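Tagged: Cells & Fixtures, Grippers, Maintenance
8 replies | 388 views

gorkness_bench
Nov 18, 2019
Hi all, long post, sorry in advance! I look after the cell where we handle desktop processors and memory on a printed board, and I've finally settled on a pad routine I'm happy with. Every 400 picks I wipe the finger pads with alcohol, snug the screws on the linkage arms, then jog to the CPU pocket by hand and check that both fingers meet the edges of the green substrate and stay off the metal lid. Wrist camera views: 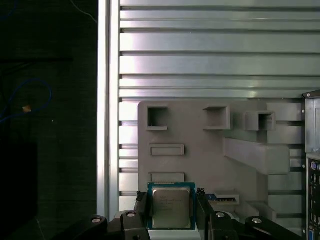
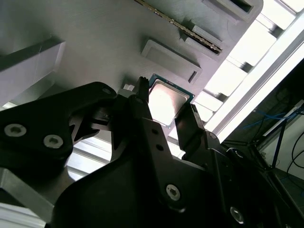 After that I re-teach the pocket position, but only if the chip has started to drag on the way in. I used to re-teach every morning and I think I was just chasing my own tail.

Plekeck
Lovely write-up, but I'd argue with waiting for the drag. By then you've already been rubbing an edge for who knows how many cycles. We re-teach on a schedule.

K. Hajdu
I'm with gorkness on this one. Every re-teach is a fresh chance for a human to get it a hair wrong (ask me about last March...). I would check the printed board for creep, though. Ours moved after we parked it near a sunny window.

gorkness_bench
Oh, good thought, Kristóf! I'll put an indicator on it tonight. Plekeck, maybe I'll meet you halfway and log the force on every insert.

Plekeck
Deal. Post the log when you have it, please.

Get new replies by email. Unsubscribe at any time.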